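# Teaching two arms to let go

Songül Gündoğdu starts talking about dead flowers before I've got my coat off. She has spent most of the spring on them, and she wants me to know that dried stems are a wonderful problem.

"Everybody has a robot that picks up a block," she says. "A block doesn't care! You can squeeze it, drop it, pick it up again. A dried stem remembers everything you did to it."

Her group at the Timalthorpe lab works on what they call shared grip timing. Most two-armed systems plan for both hands at once, and when one is late the other waits. Gündoğdu and her colleague Phong Bùi tried something looser. Each arm keeps a running guess about what the other will do over the next 2 seconds, and corrects itself when the guess goes wrong.

"We stopped sending the full plan back and forth," Bùi says. "They only share how sure they are. It's a tiny message, and I really didn't think it would be enough."

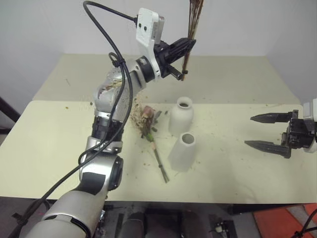

*Dried stems in one gripper, the other one open, and the two white vases between them.*

The training set was small by the standards of the field: 300 demonstrations, all recorded by people guiding the arms through flower arranging. Jozefína Lukáč did a large share of them and got very good at it. She also got very good at sweeping. Dried plants shed, and the group decided early on to leave crumbs on the table during recording so the vision model wouldn't panic at the sight of a petal.

"I used to clean up between every run," Lukáč says. "Then we tested on a messy table and it tried to grasp the mess. So I stopped cleaning. Best day of my week."

The result they're proudest of came in March. With the old planner, 40 percent of trials ended with the stems in the vase and nothing snapped. With shared timing it went to 61.

I ask if 61 is good. Gündoğdu laughs.

"For a florist, terrible. For us? I called my mother!"

What excites her more is how the failures changed. Under the old planner the arms mostly stalled or pulled against each other. Now the usual mistake is a stem that catches on the rim of a vase, and Bùi thinks touch sensing in the fingers would fix a good part of it. He'd like to start on that next, if he can get the time on the arms.

They're also trying the method on folding paper bags. Lukáč is already collecting bags.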